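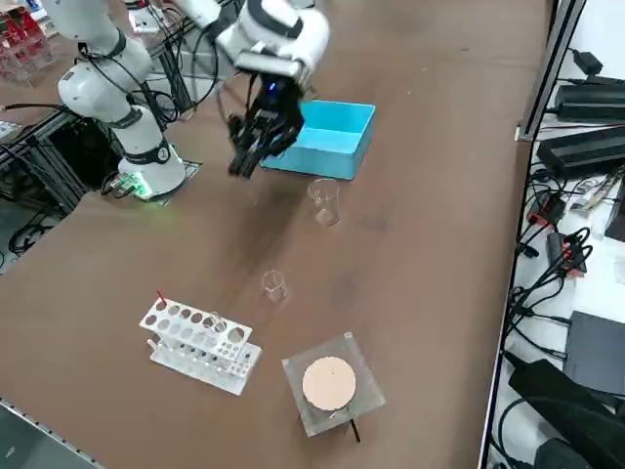
Sourdough Starter FAQ

Shares 12

I get a lot of mail about starters (keep it coming, I love it!) so I've put the questions I hear most in one place. Last updated 19 March 2018.

How long before I can bake with a new starter?

Give it two weeks. It may bubble like mad on day three and then go completely flat, and that's when people throw it out. Please don't! Keep feeding it, and once it doubles after every feeding for a few days in a row, go ahead and make a loaf.

What flour should I use?

Whole rye to get going, then plain bread flour. Rye wakes up so fast, it's a joy to watch. All-purpose works too if you get the unbleached kind.

How much do I feed it?

Equal weights of starter, flour and water. I keep a small one, so that's a couple of spoonfuls of each, once a day on the counter or once a week in the fridge.
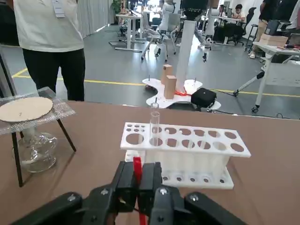

Is tap water OK?

Mine is, and I've used it since I started baking. If yours smells strongly of chlorine, try bottled for a week and see if the starter perks up.

There's gray liquid on top. Is it dead?

No, just hungry! Pour the liquid off or stir it in (stirring it in gives you a more sour loaf) and feed it twice that day. Pink or orange streaks are another matter. Throw that one away and wash the jar well.

Can I dry some as a backup?

Yes, and you should. Spread it thin on parchment, leave it until it snaps, then crumble it into a jar. I dried a batch one November, forgot it behind the rice, and had it bubbling again three days after I added water the next fall. I was thrilled!

Do you mail starter out?

Sorry, I can't keep up with the post office as well as the oven. Ask at a bakery near you, a lot of them will happily give you a spoonful.

Neville Naylor

3 comments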